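The tablecloth drawer, and other things I put off until March

I have been meaning to write about tablecloths for so long that there is a draft in this blog with only the word "tablecloths" in it, and it has been sitting there since before we moved to Drisstead. So I made a pot of tea, pushed the mending to one end of the couch, and decided this would be the afternoon.

I should say first that I did not grow up with them. My mother wiped a bare table down after every meal with a gray rag and a great deal of energy, and that was that. Cloths were for company, and company did not come very often. It was my husband's aunt who converted me. She had a chest at the foot of her bed with nothing but table linens in it (folded in thirds, then in thirds again, with slips of soap between), and when she gave up her house she handed me the lot in a laundry bag and told me not to save them for anything. I saved them for two years, of course. Then one winter the top of the big table got a ring on it from a hot pan, a great ugly white ring, and I went and got the bag.

Since then we have had a cloth on nearly everything, and I have opinions!

The first opinion is about length. Most people buy too short. A cloth that stops a hand's width below the edge looks like a shirt that shrank, and it slides around besides. I like a good long drop, long enough that you can feel it brush your knees when you sit. The trouble with a long drop is the sweeping and picking up around it, and I do have to be a bit careful there, but I would still choose it every time.
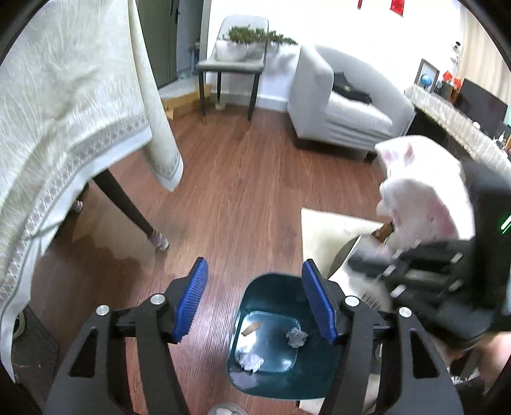
Tidying around a long cloth is a habit you pick up, and I have one now that I do without thinking: trash first, floor second, cloth last. If I shake the cloth before the little papers and tissues are gathered, I only make myself a second round. The cream one with the woven pattern and the band along the border hangs so low that its corner nearly reaches the floor, so whatever gets away from you likes to hide behind it, and I keep the teal wastebasket close by while I work. On a good morning it has a couple of balled-up papers in the bottom and I feel as if I have run a household. The wood floor is kind to this sort of thing. It is a reddish brown with a shine to it, and any speck of lint shows up against it, and I have learned to take that as help instead of criticism.

I do put a liner in the basket, by the way. I held out against it for years on the grounds that it was only paper, and then somebody dropped in half a pear. You can guess the rest.

My second opinion is about washing. I have read the pages and pages of advice on this and most of it frightened me. What I do is soak in the tub with plain soap, cold water if there is tea on it, and then a gentle wash, and then I hang the thing over the shower rail while it is still heavy so the weight pulls the creases out. I hardly ever iron. Ravinder Thibodeau, who lives across the landing and was a tailor for most of his working life, finds this shocking. He came over once to return a casserole dish and stood looking at my hems for quite a while before he said, very gently, that he owned a steam iron and I would be welcome to it. I did borrow it. It was lovely. I gave it back and have not ironed since.

Third opinion, and this is the one I get letters about: you do not need to match. I used to fret over this terribly. When I started, I wanted everything in one quiet color, and I nearly spent 40 dollars at Radwan on a plain gray cloth that I did not even like, simply because it would have gone with the curtains we had then. I got as far as the register. Then I thought of that chest at the foot of the bed, with its roses and its checks and one very loud pineapple, and I put the gray one back on the shelf and bought a bag of oranges.
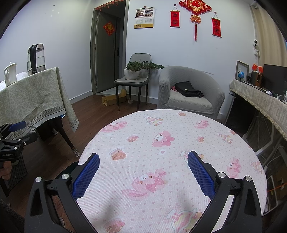 Choosing a cloth for a round table is a different business from choosing one for a long table, and for a good while I got it wrong. A round one wants something with a small pattern going all over, so that it looks the same from every chair. I will confess that mine is not dignified. It is white with tiny pink hearts and cartoon bunnies with bows, and little cakes and tea sets scattered between them, and I have never once sat down at it in a bad mood. The rectangular table behind has the pale green, which has a fine leafy pattern and its own band near the hem, and that is where the kettle and the white pitcher live. Bunnies and leaves, side by side, and the world has gone on turning. I think what makes it work is that the walls are so quiet, a bluish sort of white, so the cloths are free to chatter. The red on the door does its share too. I love a bit of red across from all that pink.

While I am on the subject of tables, a word about their feet. If you drag them as much as I do, put something on the ends of the legs. A striped sock-like cover is cheerful, and it saves your floors and your neighbor's nerves. I have tried the stick-on felt kind and they collect hair and then wander off by themselves.

A few of you asked last time where I find cloths now that the aunt's bag is mostly in use. The answer is dull, I'm afraid. There is a church sale in Tesport every spring where they put the linens in apple boxes under the stairs, and I go early and get my knees dusty. Look for small stains near the edge, since those end up under a plate or hanging out of sight, and leave the ones with a stain in the middle unless you own a large fruit bowl. I own a large fruit bowl, so I sometimes take those too.

The kettle has just clicked off again, and the mending is still at the end of the couch where I left it. I will do the napkins in another post.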